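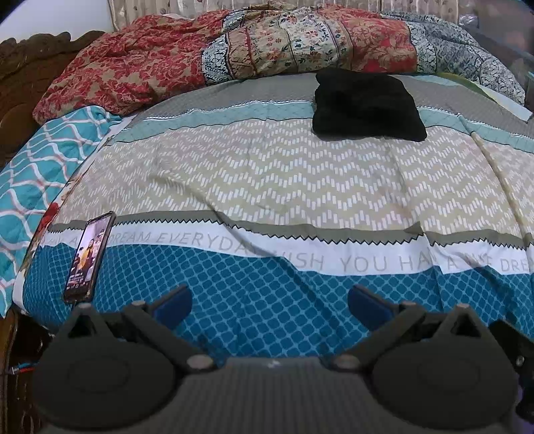
Notes for Rescombe, Tuesday night talk - "The Bed in the Daytime"
Chutima Srisuk
30 minutes, then questions and tea

**Before starting**

Water on the left. Check they can hear me at the back, and ask the people near the door whether they'd like to come forward (they won't, but ask). Say thanks to Gustodico for the slices and the big teapot. Mention the toilets are past the stairs, second door.

**Opening - go slowly**

Good evening, everybody, and thank you for coming out when you could have been at home in the very piece of furniture I'm going to talk about.

I spent 16 years making beds for a living at the Chaimongkol guesthouse, which my aunt ran, and in all that time I don't think I had one real conversation about a bed after ten in the morning. We talked about them stripped and we talked about them made. But most beds, in most houses, spend the whole day somewhere in between. The quilt's been pushed up to one end in a heap, there's a phone on the sheet, there's some piece of clothing you folded and meant to put away. I'd like to spend the evening on that bed. I'm very fond of it.

(Pause. If anybody is nodding, ask them what's on theirs right now. Take two or three answers and no more, or we'll be here until midnight.)

**1. The sheet gets its turn**

When a bed is made, the bottom sheet is the one thing you never see. All that cloth, all that colour, and it's covered up by breakfast. Push the quilt back and there it is.

Talk about printed sheets here. I used to be a terrible snob about them. At the guesthouse everything was white, so it could all go in together and nothing had to match, and I carried that home with me for years. Then my daughter moved into her first flat and bought a sheet with bands running across it, blue and beige and grey, zigzags between them, and a white stripe with writing on it telling her to dream. I thought it was dreadful. I've now slept on it when I visit and I have to say it's a very cheerful thing to wake up on.

Some points about patterned sheets, which people do ask me:

- A banded print shows you straight away whether the sheet is on square. If the stripes bend, something has been pulled. On plain white you can be miles out and never know.
- Creases show more across lettering than across anything else. A fold through the middle of a word and you can't read it. Across a small busy pattern the same fold nearly disappears.
- Dark bands and pale bands on one cloth: wash it by itself the first time, cool, and have a look at the water.
- Dry it out of the strong sun, or turn it inside out on the line. Deep blues and greens are the first to go, in my experience.

(Hold up the blue sample here, then the washed-out one. Pass them along the rows. Get them BACK this time.)

Somebody will ask about thread count. Say what I always say: I've slept on sheets marked 1000 that felt like a raincoat, and on an old cotton thing that cost next to nothing and was heaven. Put your hand flat on it. If you're in a shop and they won't let you touch it, go to another shop.

**2. Creases, and where they come from**

I could do the whole talk on this and I've been asked not to.

There are two sorts, really. There are the crisp little ones from the packet or the cupboard, and there are the long soft ones that come from a body turning over. The long ones often run on the diagonal. You roll one way, the cloth goes with you, and the corner you pulled it from is a little looser in the morning. After a few nights you've got a proper ridge going down one side like a mountain range on a map.

The packet ones need steam or a damp hand. The sleeping ones only need the corners done again, and here is the way we did it, which takes no time at all:

1. Start at the corner furthest from the crease.
2. Lift the mattress a few centimetres and tuck the sheet well under, further than you think.
3. Go to the corner diagonally opposite and pull towards yourself, gently, until the ridge lies down.
4. Do the other two corners.
5. Smooth once with your forearm, from the middle out.

(Demonstrate on the trestle with the single mattress if the hall has left it out. If they haven't, use the tablecloth and ask people to be generous.)

My aunt used the side of her forearm for everything. She said hands have too many fingers and leave five little tracks. I've tested it since and I think she had something there.

If the sheet won't stay tucked however you pull it, have a look at the mattress. A lot of the new ones are far deeper than they used to be, and the sheet that fitted your old bed beautifully hasn't a hope. The woman at Vurkska, where I buy my elastic, will sew deeper corners onto a sheet you already like. I've had three done and been very happy with them.

**3. The things that land on it**

A bed is the biggest flat surface most of us own, bigger than the kitchen table in my case, and it's soft, and it's at a good height. Of course we put things on it. I don't hold with the people who tell you to keep it bare. Where are you meant to fold the washing?

Phones. A phone on the sheet is fine, but it'll wander. Put it on the near side, where your hand goes without looking, and if it's got a dark case please don't put it on dark cloth and then spend the morning ringing yourself from the landline. (That's me. Tell the story of the pillowcase and the washing machine if there's time. It was inside the pillowcase. It was not a well phone afterwards.)

Folded clothes. Black is the difficult one. You fold a black jumper or a pair of black trousers and put it down on the bed, and from the doorway it's one dark shape and you couldn't tell which it was. I keep mine with the neck or the waistband showing, facing me. Then I don't have to unfold four things to find the one I want, and refold them all badly.

Everything else. Handbags I'd keep off, because of where they've been. Trays, yes, with a tea towel underneath. Suitcases, only with an old blanket down first, and mind the wheels.

My own rule is that whatever's been put on the bed gets moved when I next leave the room, and it comes with me to wherever it lives. I follow this perhaps half the time. Ask if anyone has a better rule, and write it down properly this time, as I lost the good one from the Easter talk.

**4. In praise of the heap**

This is the part where I might get into trouble with the older ladies, so smile.

I don't think you should make the bed the minute you get up. A bed that's been slept in is warm and a bit damp, and if you pull the quilt straight over it you're putting a lid on it. Push the quilt up in a heap at the far end or the far side, open a window if the weather's decent, and go and have your breakfast. Come back when you're dressed. At Chaimongkol we stripped back every bed first and did the bathrooms while they aired, and the rooms smelt the better for it.

The heap has another use. It's a good thing to lean on. My father did his crossword every morning sitting up against a heaped quilt, with his glasses, his pen, his second pen, and his tea on the sill where it shouldn't have been, and he'd stay there until 8 without a word to anyone. When he was finished he'd give the quilt one great shake and it would come down perfectly flat. I've been trying to copy that shake my whole life - it's in the wrists, and you have to let go of nothing.

(Do the shake. Warn the front row.)

**5. If I'm running over, skip to here**

What to try at home this week:

- Look at your sheet in the daytime with the quilt off and see which way it's been pulled. That'll tell you which corner to start with.
- Turn the sheet end for end at the next wash so the same spot isn't always under your hips.
- Leave the quilt heaped until after breakfast.
- Find one spot for the phone.

**Questions I usually get**

*How often to wash sheets?* Weekly if you can. Don't be stern about it.

*Top sheet or no top sheet?* Let them argue among themselves, it's the best part of the evening. If pressed: yes in summer, no in winter.

*Fitted sheet folding?* Show it once, slowly, corners inside corners. Then show it again. Offer to show it a third time over the tea.

*Ironing?* Pillowcases only, and only if visitors are coming.

**Finishing up**

Thank them again. Samples back in the basket. Remind them the mending table is on next month, bring your own thread, and that there's a sign-up sheet by the urn. Take the leftover slices to Mum.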